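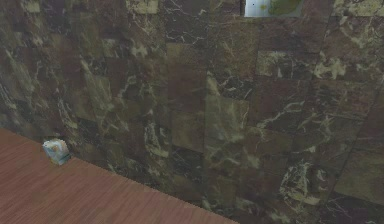 Home | Syllabus | Notes | Readings | Contact

Week 9 notes — Peacekeeping: who decides, who pays, who goes
Instructor: Kirsten Arsenault
Typed up fast after class, check against the reading before you quote anything.

Where we left off: consent. A classic peacekeeping force goes in because the host government says yes. Take away the yes and you are in different territory, legally and on the ground. Keep Chapter VI and Chapter VII of the UN Charter apart in your head. VI = peaceful settlement of disputes. VII = threats to the peace, can include force. Peacekeeping isn't named in either one. Hence the old line about "Chapter six and a half."

Who decides
Security Council, 15 members, five with a veto. Nine yes votes needed and no veto. An abstention by a permanent member does not block. People miss this on the midterm every year.
Regional bodies (African Union, ECOWAS etc.) can act too, but enforcement action is supposed to have Council authorization, Article 53. In practice approval has sometimes come late, after troops were already there. Liberia in the early 90s is the case to know.

Who pays
Separate budget from the regular UN one. Assessed on all members, permanent five pay at a higher rate. Countries pay late. Troop contributors get reimbursed per soldier per month, and they get paid late as well, which matters a lot to a small defense budget.
Regional missions: much shakier. Donors, trust funds, whatever the neighbors can manage.

Who goes
Mostly not the countries who wrote the mandate. Bangladesh, Nepal, India, Rwanda, Ethiopia have all been big contributors over the years. Why send? Money, training, prestige, a say in the region. Some governments also like having the army busy somewhere else. Discuss.

Mornby exercise (for section)
Mornby is our made-up-for-class country, same one as in November. Facts you need:
— government controls the capital and the port, not the north
— ceasefire signed, 2 of the armed groups didn't sign
— neighbor Zarkance offers a battalion, 851 troops, can arrive first
— over 1,000 families camped at the border crossing at Okabe
— Zarkance firms hold mining leases in the north

Write one page. Do you take the batallion? Under whose command? What does the mandate say about protecting civilians, and what happens when the host government is the one shooting? Don't write "the international community should." Name a body and an article.

Terms
Mandate — the text of the resolution. Read the verbs. "Monitor" is weak, "all necessary measures" is the strong one.
SOFA / SOMA — agreement on the legal status of the troops. Discipline and criminal cases mostly stay with the sending country.
Caveats — limits a sending country puts on its own soldiers. Usually not public.
Rules of engagement — when they can shoot. Not the same thing as the mandate!!
Spoiler — party that gains if the deal fails. Stedman's term, see packet.

Reading: packet to p. 183, skim the annex. Orest Mykhailiuk is covering section while I'm away, send him the one-pagers, not me. Late ones lose a grade step. Next time sanctions, and why the exemptions are where teh real argument is.

Updated 2022-12-28

Recent notes
Week 8 — Ceasefires and who signs them
Week 7 — Sovereignty and its exceptions
Week 6 — Refugees and border law
Section sheet: reading a Council resolution
Midterm review list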